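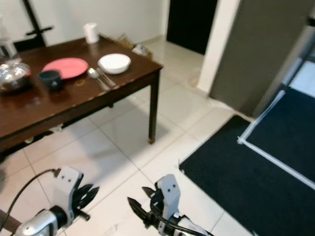
# How to get white rings off a wood table (and which tricks to skip)

Search for this problem and you'll get mayonnaise, toothpaste, cigarette ash, a hair dryer, walnuts and an iron. I've tried most of them on tables I didn't care much about. A couple work some of the time. The rest mostly make the table smell like lunch.

## First, find out what you have

A white or cloudy ring is moisture caught in the finish. A black ring has gone through the finish into the wood, and nothing on this page will fix it. You'd need to strip the top and bleach it, and that's a different job.

Then test the finish. Put a drop of denatured alcohol somewhere hidden, such as the underside of the top, and wait a minute. If it goes sticky, you have shellac. Lacquer may soften a little. If nothing happens, it's probably polyurethane, and the ring will be stubborn.

## Wait

Leave it alone for 2 days. I know that isn't much of a tutorial, but fresh marks often fade by themselves, and I suspect a lot of glowing mayonnaise stories come from people who would have had the same result with no mayonnaise.

## Try gentle heat

1. Wipe the table and dry it.
2. Set a hair dryer on low and hold it a hand's width above the ring.
3. Keep it moving for 4 minutes, then feel the surface. Warm is fine. If it's hot, stop.
4. Let it cool before you judge. The ring can look better or worse while the finish is warm.

Some guides tell you to iron the spot through a T-shirt. It can work, but it can also leave you with a bigger white patch in the shape of an iron. I won't use it on anything with a shiny finish.

## If that fails, rub

Use 0000 steel wool with a little mineral oil. Rub lightly with the grain, maybe 20 strokes, then wipe and look. Repeat if you see a change. You're wearing away a very thin layer of finish, so a glossy top will end up duller there – you'll have to polish it back or rub the whole top to match.

Skip the steel wool near chipped edges. The strands snag, and oil gets into the bare wood and darkens it. Touch up chips separately with a wax stick.

Toothpaste does the same job with less control, and it gets into the pores and dries white. I spent an evening picking it out of an oak side table with a toothpick.

## About the products

I bought a bottle of Olosum ring remover last November. The label promises it "feeds the wood." Wood doesn't eat. It seemed to me like oil with a fine abrasive, and it did about what the steel wool did for a good deal more money. The Kolteck wipes did nothing I could see, on shellac or on poly.

Last updated Oct 25, 2023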